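Turngate Forums > Automation > Buying and Budgeting
Thread: Budgeting for an arm, simulation first?

bornside_lab
We have 12 months to get a kitchen handling project going at Bornside and I have to put in an equipment request. The arm itself is settled. What I can't settle is how much to hold back for the simulation side. The quote for a workstation is £2,876. Is that sensible, or should I put it towards spare fingers and a proper mounting plinth?

gantry_pete
Spend it on the plinth. We bought a fast PC first and it sat under a desk until December while we waited for the arm.

mossop
Disagree with Pete. We found out in simulation that our arm was mounted too close to the worktop. Moving it on screen cost us an afternoon. Moving it after the floor was drilled would have cost a lot more.

gantry_pete
You could have found that out with a tape measure.

mossop
Reach, yes. Not where the elbow ends up when the hand is over the back of the hob.

bornside_lab
Thanks both. Does it need to be a machine at that price? Rotich do a refurbished one for £1,724.

kelp77
The Rotich one will do for a single arm and one kitchen. We run Lalivgate scenes on something older than that. It slows down if you want up to 100 copies going at once, but you won't in your first year. Two renders from our hob job:
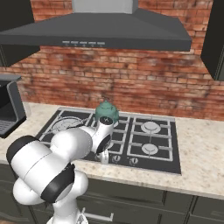
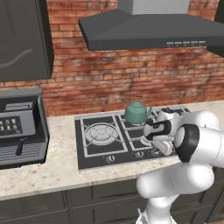 For budgeting, I'd split the request into three lines: workstation, mounting, and fingers with spares. Keep the mounting line open until you have tried a few base positions on screen. In the first render the arm comes in from the left and its joints cover most of the front-left burner, and in the second it comes in from the right with the hand close to the spout. Those two would need different brackets and different cable runs, so I wouldn't order a plinth before choosing.

gantry_pete
Fair enough on the brackets. I'd still want the spare fingers ordered on day one. Ours took far longer to arrive than the arm did.

mossop
Agree with Pete on that one. Ask about delivery on the controller cable as well, ours was a separate part number.

bornside_lab
Going with the refurbished machine and moving the difference to fingers. Plinth stays as an estimate for now. Form goes in this week.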